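# Fellum Wipe-Clean Tablecloth Fabric, by the Yard

Tablecloths get the worst job in the kitchen and the least credit. They are sat at, leaned on, dripped on, drawn on, and then folded up with the crumbs still inside. Fellum is our answer to all of that: a coated cotton cloth, sold off the roll, that you can clean with a sponge and a small amount of resentment.

We have stocked it at Zurkside for four years, and it outsells everything else on the fabric wall, including the linen we would prefer you bought.

## What it is

Fellum is a mid-weight cotton with a matte acrylic coating on the top side only. The back is left bare, so it grips the table a little and doesn't squeak when you move a plate. It drapes better than vinyl and worse than plain cotton. If you want crisp hotel folds, you are on the wrong page and possibly in the wrong income bracket.

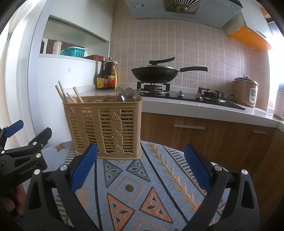
**Does it need hemming?**
Most people leave it raw, and the coating keeps the cut edge from fraying for a good long while. If you do hem it, use a long stitch and a sharp needle, and hold the fold with clips. Pin holes in coated cloth are permanent.

## Sizes and cutting

The roll is wide enough for most family tables in a single piece. We cut to the half yard, straight across, with scissors that are not allowed to be used for anything else. Round tables are your own affair, though a string, a pencil and a free evening will get you there. Measure the top, decide how much overhang you want on each side, and add that twice. People forget the twice. We sell a lot of second pieces this way and feel only slightly bad about it.

Cut lengths can't be returned. Order a swatch first if you are matching a wall, a rug or somebody's opinion.

## Care

- Wipe with warm water and dish soap.
- Turmeric, beet juice and ballpoint should be dealt with at once – by tomorrow they live there.
- Machine wash cold, once in a while, on the gentle cycle. Hang to dry.
- No dryer, no bleach.
- Iron on the bare side only, on low, with a towel in between.
- Store rolled. A fold left over the winter will still be there in April.
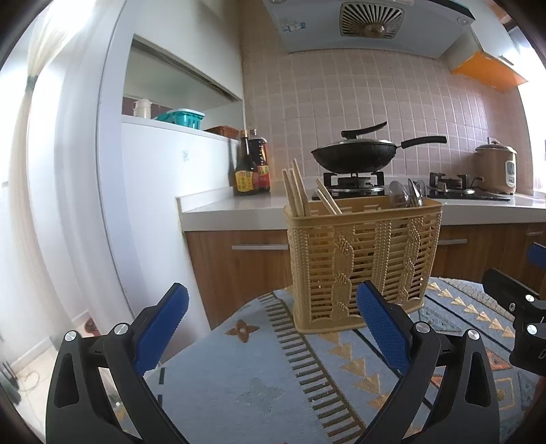
**Can I put a hot pan straight on it?**
Please use a trivet. The coating puts up with a mug of coffee or a warm plate, but a pan from the stove will leave a shiny ring, and there is no getting a shiny ring out.

## Patterns

Prints come from the Hwang mill range, which changes a little every spring and always drops the one you were about to reorder. The small all-over patterns hide the most. Solid colors look wonderful for the first breakfast. Large florals have their defenders, and they write to us often.

Dye lots vary between rolls, so if you need two pieces that match, buy them together and say so in the order notes. We do read the order notes, even the long ones.
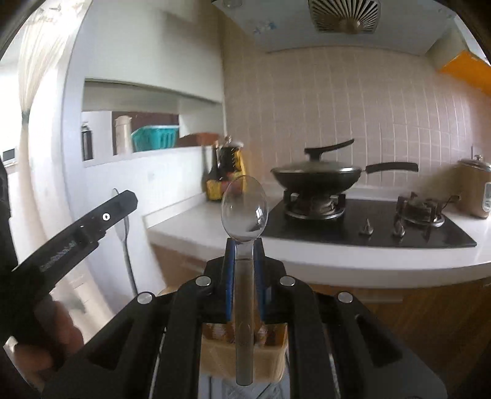
*Kitchen, with clear plastic spoon*

## Details

| | |
|---|---|
| Item number | 2210 |
| Base cloth | 100% cotton |
| Coating | Matte acrylic, one side |
| Sold by | Half yard, minimum one yard |
| Full roll | 24 yards, to order |
| Swatches | Free, limit 4 per order |

Full rolls ship direct from our supplier, Geltilari, and arrive on a cardboard tube longer than most hallways. Someone should be home to sign for it. Cafés and church halls ordering several rolls should write to us before checking out, as the website will quote you a shipping price that belongs in a horror film.

Prices and stock checked 31 March 2025.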